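4.2 Gripper comparison

We compared two parallel-jaw grippers, the Oser and the Bosen, on the same arm and with the same controller. Each ran 101 trials on an opened desktop workstation, with a wrist camera and a fixed camera recording throughout.

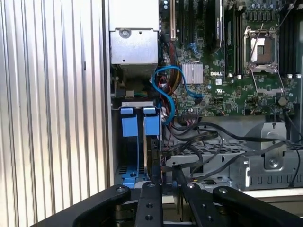
Cables near the drive bay were the main source of failed approaches, and we set the approach height 20 mm higher for both grippers after the pilot runs.
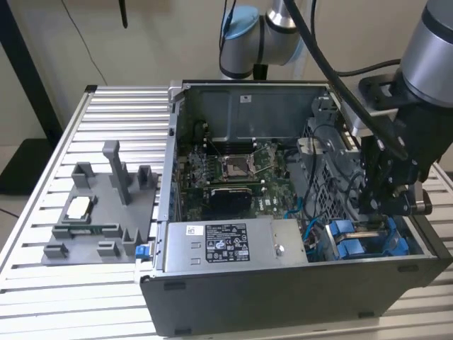 Figure 3. Workspace from the fixed camera.

Part placement was scored separately from grasping. Güven Gündoğdu marked both from the fixed view – the wrist view was used only to settle doubtful cases. The grey fixture plate stands to the left of the computer, so each transfer crossed the open case.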